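Prevthorpe Healthy Snacks Program
Progress report to the Matar Fund, covering the period to the end of September

The program continued at both sites during the reporting period, Prevthorpe and Dornach. A total of 1,251 snack portions were handed out to children attending the after-school sessions. Attendance at Dornach was lower in the opening weeks, when the bus route was changed, and recovered once the start time was moved to 3:45 p.m.

Fruit and water remain the basis of what is offered. Supply from Prallow was steady apart from two late deliveries, both of which were made good the next morning. The price of pears rose during the period and they were replaced with apples and bananas. Parents were told of the change by letter. 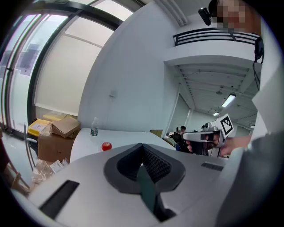
Staffing is unchanged. Faith Temba continues as site lead at Prevthorpe, and Yi-chun Mak has taken on the ordering for both sites - a task that was previously shared. Food handling training was completed by all session staff. The refrigerator at Dornach failed its temperature check in September and has been replaced under the equipment line of the budget.

Spending is within the agreed limits. The underspend on transport is expected to be used in the next period, when the Dornach site will begin collecting its own orders. We ask the Fund to approve the transfer of any remaining balance to the food line.

In the next period we plan to open 30 more places at Prevthorpe, subject to the room being available until 5:30 p.m. A short survey of parents is being prepared in English and Spanish - the results will be attached to the next report.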